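工作室メモ ピッキング課題用作業台の整備

ロボット部ピッキング班の作業台について、組み立てと日常の手入れの要領をまとめる。前期の引き継ぎ資料を改訂したもので、対象は新入部員および6月の校内競技会「Garberg」に出る班である。

最終改訂 2021年5月20日

1. 箱の固定
箱は天板に置いただけでは動く。アームの指先が壁に当たるたびに位置がずれ、座標の取り直しになる。外側の縁をスプリングクランプで挟み、天板側へ押さえる。クランプの柄はアームの旋回側へ向けない。取り付け後、箱の角を手で押し、動かないことを確認する。練習が30分を超える場合は途中で一度締まりを見る。

2. 仕切り板
二つの箱の間には傾斜した板を渡す。垂直の板では、壁際に寄った物を指先でつかみにくい。板の下端と箱の底の境目には薄い物が入り込みやすいので、練習後に指でなぞって残りがないか調べる。

白い板は傷が目立つ。表面の擦り傷は競技に影響しないため、そのまま使ってよい。下端の塗りが剥げて段差ができたときは、目の細かい耐水ペーパーで段差だけを落とす。塗り直しは競技会の後にまとめて行う。
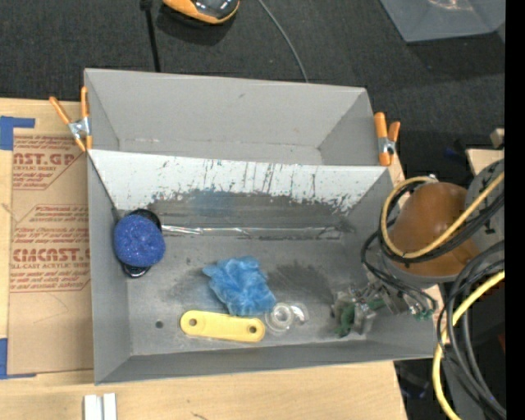 3. 対象物の選び方
同じ種類の物ばかりを入れると、把持の調整がその形に偏る。布、スポンジ状の物、穴のあいた棒、透明な物を混ぜる。透明な物は光の反射で輪郭が崩れるため、初回の調整では外し、認識が安定してから戻す。布は毎回丸め直す。畳んで入れると難度が下がり、記録の比較ができない。

落下時に割れる物、角の鋭い物は使わない。濡れた物も不可とする。

4. 箱の底の汚れ
黒い擦れ跡は中性洗剤を薄めた布で拭き、乾いた布で仕上げる。落ちない場合はメラミンスポンジを軽く当てる。強くこすると艶が変わり、画像処理の閾値がずれることがある。溶剤は使わない。アクリルの部材にアルコールが付くと、細かいひびが入る場合がある。

5. アクリル板の扱い
保護紙は加工の直前まで剥がさない。台の上に仮置きするときは養生テープで端を留める。テープは長期間貼ったままにせず、糊が残ったら石けん水で取る。切断寸法は紙の上から鉛筆で書き込む。油性ペンは隙間から板に移ることがある。

6. ケーブル
アームの根元から手先までの配線には余長を取る。張った状態で全関節を可動端まで動かすと、コネクタ側から抜ける。余長は外側へ大きく回し、箱の内側に垂らさない。結束バンドは締め切らず、指先で少し回る程度に留める。

7. 記録
試行は3回を一組とし、班の記録票に成否、対象物、失敗時の姿勢を書く。整備をした日は票の備考欄に箇所を残す。前期の「Romance」班は207試行分を記録したが、仕切り板の交換日が抜けており、前後の比較に使えなかった。

消耗品の棚番号は7番。耐水ペーパー、養生テープ、結束バンドの残りが少ないときは、棚の用紙に記入する。

不明点は整備担当の Aitana Soler まで。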